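# The Refill Will See You Now

A tablet of cleaner the size of a coat button costs more than a quart of the liquid it was meant to replace.

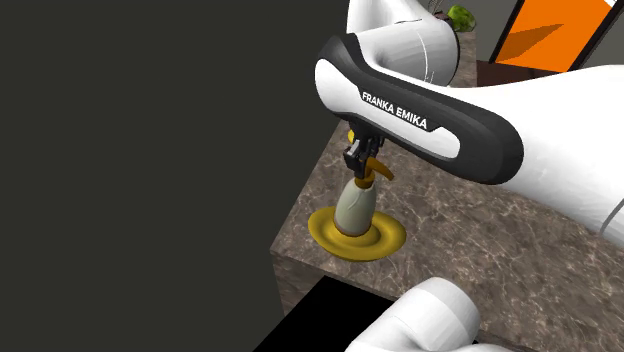

Do concentrated refills save you money on household cleaner? Sometimes, if you already own a decent bottle, skip the subscription, and buy the plainest concentrate on the shelf; the starter kits mostly cost more than what they replace.

I came to that answer slowly and with a kitchen drawer full of foil packets. For nine months I bought my all-purpose cleaner the new way, as tablets, pouches, and little vials of syrup, and I kept the receipts. I also kept the emails, and there were more of those. Cokivo, which sells a tablet system, sent me 73 messages in that time. One asked if I was "still on my journey." I was wiping down a stove.

The pitch is easy to like. Most spray cleaner is water, trucks burn fuel, and hauling water around the country in plastic jugs is a dumb use of a truck. I have no quarrel with any of that. Ship the active part, let people add water at the sink, keep the bottle for years. Janitors have worked this way for as long as I've been alive, pouring from a gallon jug with a pump on top, and no one made them download an app.

What bothers me is what happened when the idea moved from the supply closet to the gift guide. The Cokivo starter set costs more than a winter's worth of store-brand spray, and most of that money goes to the bottle. It's a nice bottle. So was the one I threw out to make room for it, and I still feel bad about that, because that one had a trigger that worked.

Triggers are the weak spot in this whole business and the companies would rather talk about oceans. A spray head has a spring, a valve and a thin tube in it, and it gives up long before the body does. Gidari sells its bottle as "the last one you'll buy." I asked the company if it sold the spray head by itself. It took three weeks to tell me that replacement heads were "on the roadmap." In the meantime I was offered a discount on a second bottle.

Treker at least sells the head alone. It costs four dollars before shipping, and shipping costs more than the head. I ordered one anyway, and it came in a box that could have held a pair of boots.

Then there's strength. Once you mix the stuff yourself, you're the factory, and you probably won't be a very careful one. The fill line on the Gidari bottle sits under the label where I couldn't see it without holding the thing up to a window. The Cokivo tablet is supposed to go into warm water, which I learned after dropping three of them into cold and getting grit in the tube. Meireles, the most old-fashioned of the bunch, sells a syrup with a measuring cap, and for weeks I was pouring to the wrong mark and making it double strength. My counters were sticky. I blamed the syrup, wrote a rude note about it in my file, and had to cross it out.

So I did the math. Over nine months, counting the kits, the shipping and the extra trigger, I spent $124 on cleaning the same kitchen and the same bathroom I had before. I don't have a matching number for the year before that because who saves those receipts, but I know what a bottle costs at my grocery store and I know I didn't go through anywhere near that many.

Fans of the pouches will say I did it wrong. You're supposed to buy one kit and stay with it for years, and the savings come later. Fair enough. Savings that come later are a favorite of people selling things now, though, and they depend on the company still making your tablet in the same size for the same price. Cokivo changed its tablet once while I was a customer. The new one fizzed faster, the email said. It was also smaller.

And the pouches themselves? Two of the brands I tried call theirs recyclable, with a footnote. The footnote sends you to a drop-off program, and the nearest site to me was a forty-minute drive. I'm not going to burn gas to return a foil envelope. I doubt many of their customers do either, whatever the footnote says, and I'd like to see one of these firms publish how many pouches come back. Neither would give me that figure.

I haven't gone back to the jugs. Under my sink right now is a big bottle of Meireles syrup, bought at a restaurant supply store where the carpet is bad and the prices aren't. It has no tablet, no tin, and no story on the label. I mix it in an old spray bottle that once held something else, washed out and marked with tape so I don't forget. The cap has a line on it in red nail polish at the right mark.

The Cokivo emails still come. The latest, in July, was about a seasonal scent.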